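Sturine two-arm demonstration station

The Sturine is a tabletop station for teams that want to try out two-handed picking and hanging work before they buy hardware. The full program runs in simulation, so a visiting group can start from its own task list on the first morning.

Demonstrations are held at our Chisholm showroom at 10 a.m. and again at 2 p.m. Each session lasts 40 minutes and takes up to 70 visitors. Sang Vi runs the station and Marlene Caron answers questions on licensing. Groups can ask for a task to be repeated with different settings – grip force and approach speed are the usual requests.

The task library has 169 entries, including gripping slender parts and moving hangers. Wrist views and room views can be shown side by side on the main screen.

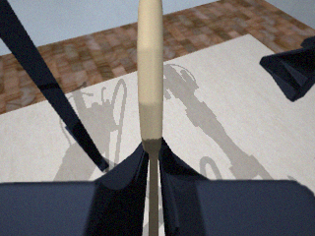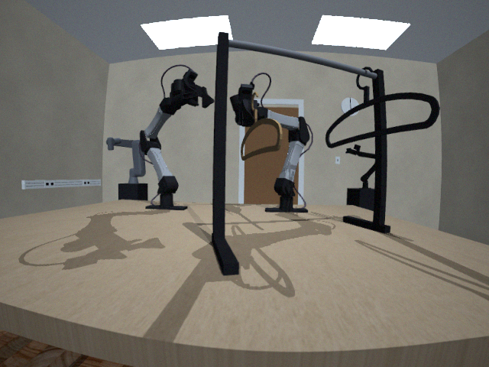 Visitors who bring their own part files should send them to Shoaib Qureshi a week ahead. STEP and STL are both accepted. Files over 3,000 faces are simplified before loading.

The next open day is in December. Places are free but must be booked through the Tendside events desk, and parking is behind the building.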